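okay so I've been promising a thread on the tide paintings for weeks and my coffee is still hot, so let's go. Long one, sorry, mute me if you must

the series is called Trarelon. It isn't a real word. It was what I misread on a peeling sign when I was nine, out the back seat window on the way to my grandmother's, and I spent years thinking it was a town we never stopped at. So these are paintings of the town we never stopped at

I started in November with one small panel, a green door in a lot of fog, and I figured that would be it. Then the door wanted a street, and the street wanted a harbor, and now I have no wall left in the hallway

all of them are oil on panel so far. I know a lot of you came here for the watercolors!! They're not gone, I just can't get that heavy, wet sky out of watercolor without the paper giving up on me, and oil lets me scrape back and start over at eleven at night when I decide I hate everything
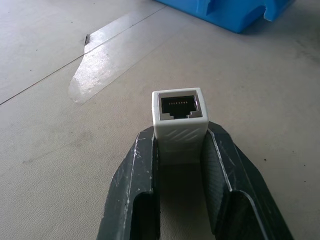

white coupler, port side up

back to paint. The gray everybody asks about is not from a tube. It's ultramarine and burnt sienna with a lot of white and then a tiny bit of whatever yellow is drying up on the palette. I've tried to write down the amounts and every time it comes out like wet cement, so now I mix one big pile on Sunday and make it last

the big one is called "Ferry, Not Running." It's 61 inches across and I had to take the studio door off to get the panel in. Took me two tries with the screwdriver because the hinges have been painted over by every tenant since the beginning of time (one of those tenants was me)

that one began as a very busy picture. There were people waiting on the dock, a dog, a lady with a suitcase I was really proud of. I painted them all out over one long weekend. You can still find the suitcase if you stand to the left and the light comes in low, there's a ridge under the water where the handle was. I like it there

someone asked me what it's about and I mumbled something, so let me try again. My mother and I once waited for a ferry that wasn't coming, and neither of us wanted to be the one to say so. We talked about soup for hours. I would love it if somebody stood in front of that painting and called whoever they used to wait around with

okay, show news! Seven of the Trarelon paintings are going up at Gistus, the gallery on the hill in Deltville, in the long room with the bad floor. I love the bad floor. You creak the whole way down and by the time you get to the end you've slowed down without meaning to

we're hanging on Wednesday and I've already changed the order so many times. Right now the green door goes first and the ferry goes alone on the end wall. The little night ones are still fighting over the spot by the radiator
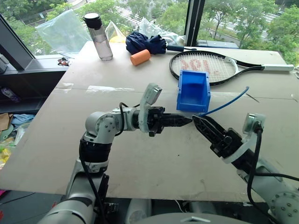
Rozália Hegedűs: Please don't put the ferry alone on the end wall! I saw it in your studio next to the green door and they were talking to each other. On its own it's going to look like a sad billboard, and people will walk right up to it and skip everything else.

ugh, Rozália. I read that over breakfast and got grumpy and then moved my little paper cutouts around on the kitchen table for an hour, and I think you're half right. The door and the ferry do need to see each other. What if the door goes directly across from it, so you have to turn around? I'm going to try it. If it's terrible I'm blaming you in front of everyone

frames: plain maple, thin, no gap. The framing was done at Říha and they were very patient with me. I wanted no frames at all, because I'm vain about my edges, and then one panel got a chewed corner in the back of the car and I changed my mind pretty fast

prices, since my inbox is full of that question. The small night panels are 179 each, the ferry is 2792, and I know that's a funny number. I added up the panel, the paint, the frame and the hours I'm willing to admit to, and I just didn't round it. There are prints of the green door too, 110 of them, signed and numbered, and my hand may never recover

a few of you teach, and you asked if you can bring students. Yes please! Ask them what they think is behind the door before they read the label. I tried it on my neighbor's kids and got "a smaller door" and "my dentist," and both of those are better than what I had

what I'm stuck on is the last painting. It's supposed to be the road out of town, seen from the back window of a car, and I've done it four times now. Either the road looks like a road and it's boring, or it looks like a ribbon and it's cute. Yesterday I turned the panel upside down and worked on the sky as if it was the ground, and for a minute there it had some weight to it

if it's not done it's not going in the show. I've hung wet, unhappy paintings before and I could feel them back there the whole opening

going back in now, the pile of gray is getting a skin on it. Will post the hallway once it's empty, it's going to look so weird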